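Home What We Do About Us Jobs Contact

About Us

Hi! I'm Cremilda Batista, and I started Uluvstead. If you've landed on this page you probably want to know who we are and what on earth we do all day, so let me have a go at it.

We teach robots to do housework. Well, we do the showing part. We do the chore ourselves, with our own hands, over and over, and we record it from head height so that the people who build the robot's brain have something good to learn from. Other days we sit at a desk with a pair of hand controllers and drive a robot through the same chore from across the room. Both count as showing. I love both, though my shoulders have a clear favorite (the first one).

How I got into this

I cleaned houses for nine years before any of this. Vacation rentals mostly, the kind where you have a few hours between one family leaving and the next one pulling into the driveway. You get fast, and you get a feel for things. You know from the way a cabinet door drags whether the top hinge is going, and you know how hard you can lean on a shelf before it tips up at the back.

Then a friend asked if I'd spend an afternoon wiping counters for a research project. I figured it would be easy money. They put a headband on me and asked me to clean a kitchen the way I always would, and afterward two engineers asked me questions for longer than the cleaning had taken. Why did you pick up the cloth with that hand? Why did you stop there? I'd never thought about any of it! I went home and couldn't stop watching my own hands do the dishes.

I started Uluvstead that August with one headband, a folding table and a lot of sponges.

Who we are now

There are 27 of us, and most of us came from hands-on work. We have former house cleaners, a couple of line cooks, a school custodian, a woman who did hotel laundry for longer than I've been able to vote, and a furniture installer who can hang a door while telling you a story. We have engineers too, and they're lovely, and they have all had to learn to fold a fitted sheet. That's a house rule. You don't get to write instructions for a chore until you've done it yourself on camera and watched the playback.

Our four working rooms

We're in what used to be a row of shops, and each room has a name, for no better reason than that we got tired of saying "the one at the end."

Macedo is the kitchen. Counters, dishes, drawers, groceries in and groceries out. It's the loudest room and it always smells like dish soap.

Bunside is laundry and bedding. If you want to know what's hard for a robot, go stand in Bunside for an hour while somebody drives one through a pile of towels. Cloth never does the same thing twice.

Alamska is where the remote driving happens. The robot has two arms and moves a lot slower than you'd guess, and you learn to slow down with it. New people grip the controllers like they're on a roller coaster. By the second week they're sipping coffee between tries.

The fourth room we just call the spare, and it gets whatever chore a client has asked for that doesn't fit anywhere else.

We also record in real homes. A practice kitchen is great for repeating things, but real homes have doors that stick and light switches in silly spots, and a robot that has only ever met our cabinets is going to be very confused by yours.

What a working day looks like

We start with a short talk about the chore. Say it's shelves and cabinets. We agree on where the chore begins and where it ends, which sounds fussy until you've watched three people "clean a cabinet" and seen three completely different jobs. One starts at the top, one starts with the doors, one takes everything out first and puts it on the floor. We want all of those in the recordings, by the way. We just want each person to know which one they're doing.

Then we record. Each try starts with your hands up and open in front of you where the headband can get a good look at them, and then you go. We ask people to keep their head pointed at the work (harder than it sounds, you always want to look at whoever just walked in) and to leave their mistakes in. If you drop the cloth, pick it up and carry on. A robot is going to drop the cloth too, and it needs to see what comes next.

Nobody here does more than 80 tries in a day. I picked that number after wearing myself out in the early months, and I've never raised it, even when a client was in a hurry. Tired hands get sloppy, and sloppy is what the robot would learn.

You don't need to dress up for it or take off your jewelry, either. Come as you'd come to do your own kitchen.

Things people ask me

Am I putting my old coworkers out of a job? I get this one a lot, sometimes from my old coworkers. I don't have a perfect answer. What I can tell you is that the people who know this work are the ones getting paid to teach it here, by the hour, including the time spent sitting and watching playback. I wouldn't run the place any other way.

Do you film people's homes? Only with the owner's say-so, in writing, and we walk through first to put away mail, family photos and anything else private. If you change your mind the next day, we delete it.

Can I visit? Yes please! Drop us a line through the Contact page and tell us which room you're curious about. You'll probably be handed a sponge.

Do I need any tech background to apply? No. If you can clean, cook, fold, fix or carry, we can teach you the rest.

Page last updated Feb 10, 2026
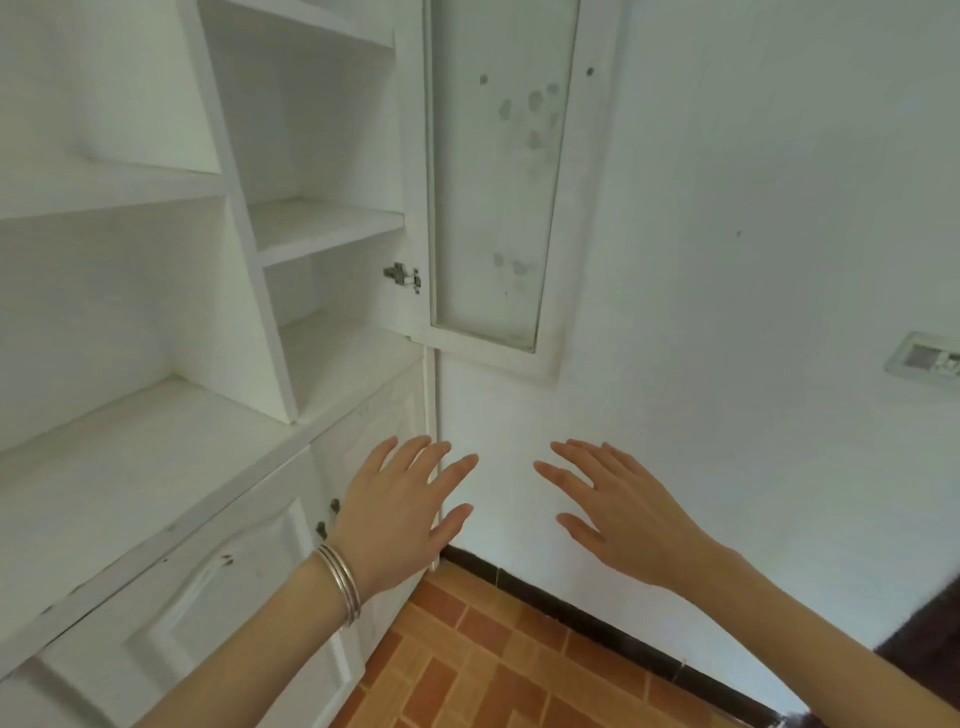

Hands up and open, ready for a cabinet try in a room with a tile floor.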